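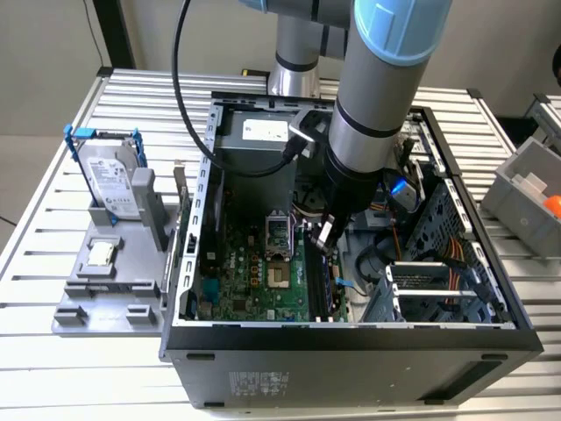 Dell tower, side panel off, CPU socket empty

Trinder
Stripping this one for parts and reusing the case. Is it worth keeping the board with no CPU in it? I have 2 more towers to do by Monday and would like one fixed order of work.

Gulyas_D
Keep the board. Pull the drives first, then memory, then the CPU. Leave the power supply until last – its wiring runs through everything else.

dgjin
Disagree on the power supply. I take it out early, as the loom gets in the way of the drive cage. 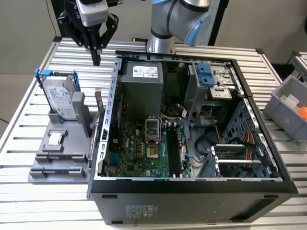
On these Dell cases the cage latch is the blue plastic piece. Work that before touching any screws. Put the socket cover back on if you have one, and don't rest anything on the contacts.

Gulyas_D
Early is fine if you're scrapping it. He's reusing the case, so the cable routing matters.

dgjin
Fair, but I've done some 500 of these and never missed the old routing. Bag the screws per machine.

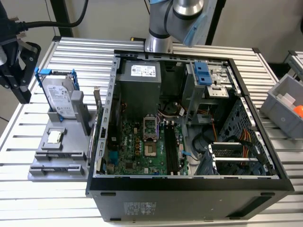 homness
Can the drive stay in its caddy for storage?

Gulyas_D
Leave it in, and put it in an antistatic bag. Label the bag, not the caddy.

Trinder
OK, power supply last. Will try dgjin's order on the next one.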